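Pens Into Cups: Gallery
Posted 2022-08-06 by Monique Lebrun

Project Pramance wants an arm that can put a marker in a cup, a skill most of us acquire before we can spell marker. Our simulator, Vemorden, will supply as many attempts as we have patience for. The learner has asked for 2973. Clémence Sabatier and I take turns steering.

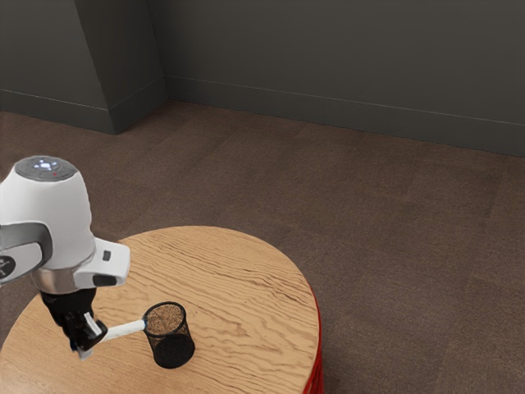
An episode is saved only if the marker ends up in the cup and the arm has let go. Misses go into a separate folder, which grew very nicely in April. The table, the wall and the carpet stay put between runs; the start pose shifts a little every time, so you can't coast.

I manage roughly 200 in a sitting before my wrist files a complaint. Clémence does 400 and then asks what's for lunch.

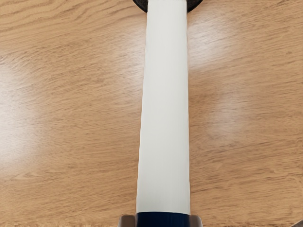 Close view over the fingertips, marker held by its navy end.

Next batch: 6 cups, same table. Pray for the folder.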